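In Praise of the Half-Unpacked Room

I have come to believe, after more moves than I care to admit, that we are far too quick to be ashamed of a room that hasn't settled yet. Visitors are steered past it and the door is pulled to. I should like to say a kind word for it, because I have spent some of my happiest afternoons in rooms like that, hunting for the scissors among the cardboard.

It is a working room, after all. The big screen gets put down wherever there is space, the box stays behind it for another week, the cables go their own way across the tiles and a pallet waits on the floor until somebody has a use for it.
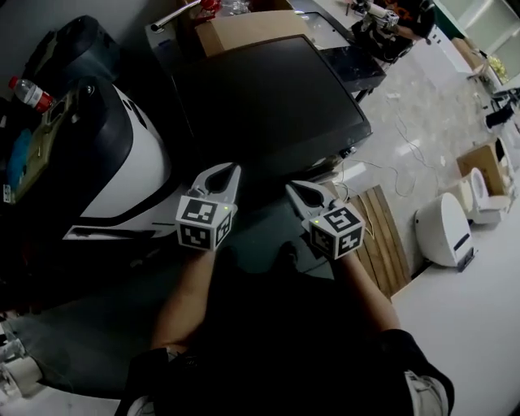 Yanti Latuheru wrote to me that I was being far too forgiving, and that a cable left on the floor in June will still be there at Christmas unless a person bends down and picks it up.

She has a point about cables, I grant you, and I have tripped over enough of mine. But I do think the rest can wait. When we moved the shop I had 42 boxes and a firm plan to empty them in two days, and all I got from my plan was a bad back and a cupboard full of things in the wrong place — the teapot lived with the light bulbs for years. The second time I left everything out for some seven weeks, and by then I knew where my hand went when it wanted a pen, and which corner got the morning sun.

A long white room with a wooden staircase curling up over the worktable can take a good deal of clutter and still be pleasant to stand in. People find their own paths through it. You put your bottle down, you get on with what is in your hands, and the box can stay open a little longer. 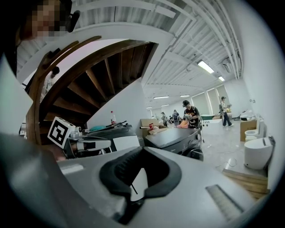
The worktable below the spiral stairs, with the long hall beyond.

So leave a box or two, if you can bear it. Do tape the cables down, though, for Yanti's sake.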